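Speaker notes — "Reading the Local Paper to the End"
Talk for the Skernthorpe reading evening, Tuesday, July 21, 2026
Speaker: Lihua Jia

(Wait until people have their tea. Speak slowly. Microphone is on the left side.)

Good evening. Thank you to Haf Griffiths for inviting me. My subject tonight is the local newspaper, and especially the back half of it, where most readers stop.

I came to Skernthorpe 12 years ago. My English was from textbooks, so I could discuss the environment but I could not understand a notice about bins. My neighbor gave me her paper each week when she finished it. I read all of it with a dictionary, also the parts which were boring. I want to show you tonight what I learned from the boring parts.

(Pause. Next slide.)

First part: the life of one copy. A newspaper is read for maybe one evening. Then it has a second life, which is much longer. It goes under the paint pot, into wet shoes, around the good glasses when a family moves to another house. In my mother's kitchen we peeled vegetables on it, and I remember reading a story upside down between the peelings. I never found out how it ended.

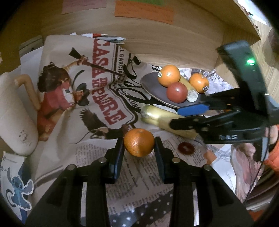

Slide 2. Newspaper as a table cover, with fruit.

Ask the room: who still keeps old papers at home? What for? (Take two or three answers, no more. Last time this took too long.)

Second part: the small notices. I will read aloud three from my scrapbook. Do not hurry, the language is beautiful.

"Lost near Fusby bridge, one gray glove, left hand. The owner still has the right."

"Piano, free to any person who can carry it."

"Mr. Prothero wishes to say that the shop is not closing, whatever has been said."

The last one is from Arwel Prothero, and he gave me permission to read it. If he is in the room, let him tell the story himself. He tells it better than I do.

What I like in these notices is that each word cost money. People paid by the line, so they cut everything except the thing they wanted to say. When I teach writing now, I ask my students to sell me a bicycle in 18 words. They complain, and then they do it very well.

(Drink water.)

Third part: the letters page. Here I must be careful, because some writers are present. In my scrapbook there is one argument about a hedge which continued for five months. I followed it as other people follow a television series. From it I learned "with respect", "I fail to see", and "your correspondent" — and I learned that none of these is friendly.

Siwan Rosser asked me to mention that the library has the old volumes, bound, on the upper floor. You should ask at the desk first. Some pages are fragile and the staff will turn them for you.

(Next slide. This one stays on the screen during the discussion.)

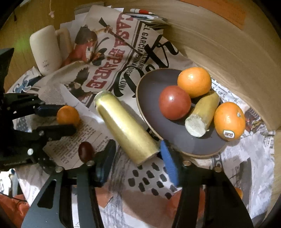

Skernthorpe Library — Adult Reading and Learning Team

Fourth part: what we lose. I don't want to be too sad here. The Fusby edition stopped in August two years ago, and now the news from there is on a web page. The page is quick and I use it. But I search only for what I already want to know, and in this way I will never find a glove or a piano.

Jihad Aoun disagrees with me on this point, and I promised him five minutes to answer. He will say that his children read more local news on the phone than he ever did on paper. I think he is partly right. (Give him the microphone now, not at the end.)

For the discussion, if it is slow to start:
What is the oldest cutting you have kept, and why this one?
Did your name ever appear in the paper? Was it spelled correctly?
Which page do you read first?

Before closing: scrapbook goes around the tables, please with dry hands. The next meeting is in August, and Haf has the list for anybody who wants to bring a cutting. Chairs go back against the wall by the window.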